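3. Collection of Suturing Demonstrations

3.1 Setup and operators

Demonstrations were recorded on a two-arm teleoperated surgical platform at the Bustenora laboratory. Each arm carries a wristed needle driver or grasper with a small camera mounted near the wrist, and a fixed camera covers the whole workspace. The operator sits at a console with two hand controllers and a foot clutch. All camera streams, joint positions, commanded poses and clutch states are written against a single clock by the Drondel logger, and any stream that falls behind by more than one video frame causes the episode to be marked for review.

Three operators took part. Diane Caron and Elis Beddoe had prior training in instrument-tied knots; Tadeo Insaurralde learned the procedure on the platform before the first recorded session. Operators were told to work at a comfortable speed and to finish every stitch they began, including those that started badly. An episode covers one interrupted stitch, from the first contact of the needle to the cutting of both tails. Several stitches are placed along one incision before the surface is changed, so that later episodes begin with earlier sutures already in view.
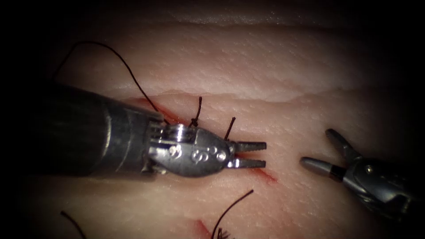
Why are completed stitches left in place between episodes? A policy that has only seen a clean incision tends to fail at the second stitch, where old tails lie close to the new thread and can be grasped by mistake. Leaving them in place supplies this condition at no added cost in setup time.

3.2 Episode structure

Each episode is divided after recording into 8 phases: approach, needle entry, needle exit, thread draw, wrap, tail grasp, tighten and cut. Wrap, tail grasp and tighten repeat for each throw of the knot. Boundaries are placed by one annotator and checked by a second. Where the two differ by less than half a second the earlier boundary is kept; larger differences are settled by viewing the episode together.

The phases are not of equal difficulty. Thread draw is long and simple, and its speed is limited mainly by the clutch. Wrap and tail grasp are short but account for most of the operator corrections. A correction is defined as a reversal of gripper motion followed by a second attempt at the same subgoal. Corrections are kept in the training set and tagged, and the tag is withheld from the policy. In an early version of the set they were trimmed out, and the resulting policy had no means of returning to a usable pose after missing the tail.

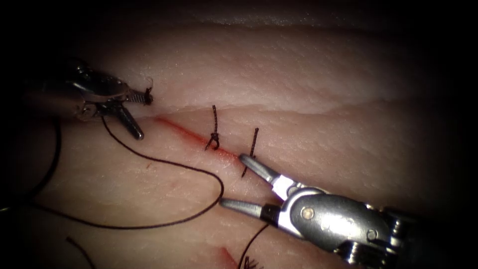
Thread length was the setting most often adjusted during the pilot. Strands that were too long collected in loops on the surface and were caught by the idle jaws, while short strands left too little slack for a second throw. The length at the start of each incision was therefore fixed, and the strand was replaced when the remaining part could no longer be wrapped without lifting the tissue edge. Replacement takes place between episodes and is not recorded.

3.3 Camera views

The fixed camera gives the relation between the two arms and the full path of the thread. It is poor at showing whether a loop has closed around the jaws, as the wrist housings often block the line of sight. The wrist cameras resolve this at close range, at the price of a large part of the image being taken up by the instrument itself. The shaft region is not masked. Tests with a fixed mask gave no gain in wrap detection and removed thread pixels whenever a loop slid back toward the wrist.

Exposure on the wrist cameras is locked at the start of a session. Automatic exposure was tried and dropped: polished metal passing under the lamp caused the surface to darken for several frames, and black thread could not be separated from its own shadow during that time. With exposure locked, the lit side of the surface is sometimes close to saturation. This was accepted, given that thread contrast there remains high.

Images are stored at their native size and reduced at load time. Color is kept. A grayscale version of the set was prepared for comparison, but incision lines became hard to tell from creases, and the approach phase suffered most.

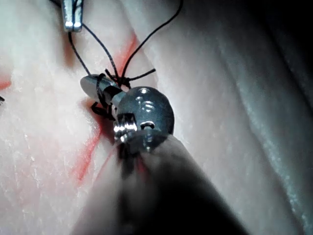

3.4 Labeling of thread state

In addition to phase boundaries, a subset of wrist camera frames carries a label for thread state. The labels are free, partly wrapped, wrapped, and slipped. A frame counts as wrapped only if the thread passes fully around the closed or open jaws at least once. Slipped is reserved for frames following a wrapped state in which the loop has left the jaws before the tail was held. The subset contains 2000 frames, drawn evenly over operators and over the wrap and tail grasp phases.

Labelers see the frame together with the preceding second of video. In a trial using single frames alone, partly wrapped and wrapped were often confused, mainly where the far side of the loop was hidden behind the jaws. The labeling tool, Simon, also permits an answer of "cannot tell." Frames given this answer by both labelers are removed from the subset but stay in the episode.

The knot itself receives no frame label. Its quality is scored once per episode, after both tails are cut, by a person other than the operator. The score covers three properties: whether the knot is seated on the surface, whether the edges meet, and whether both tails are of usable length. 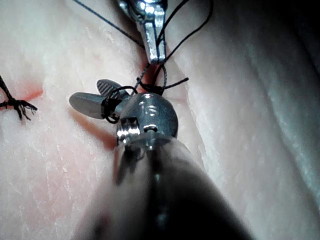 Rhydian Kemeys, reading a draft of this section, objected that a score taken at the end of the episode says little about where a poor knot went wrong, and asked that tension during the tighten phase be logged as well. The platform has no force sensing at the jaws. As a partial substitute, motor current from both arms is now stored for every episode, though we make no claim about how closely it follows thread tension.

3.5 Size and exclusions

The final set holds 132 episodes. A further 21 were recorded and excluded. Grounds for exclusion were a dropped camera stream, a needle that left the view of all cameras, or a thread that broke before the first throw was complete. Episodes with loose or uneven knots were not excluded. They are marked by their score and may be filtered by the user of the set.

Train and test splits are made by incision and not by episode. Splitting by episode would place neighboring stitches on the same surface in both parts, and the policy could then gain from features of that surface alone. The incisions held out for testing were chosen by Wyn Bellis before any model was trained, with each operator represented. The Dumwood baseline described in Section 4 uses this split without change.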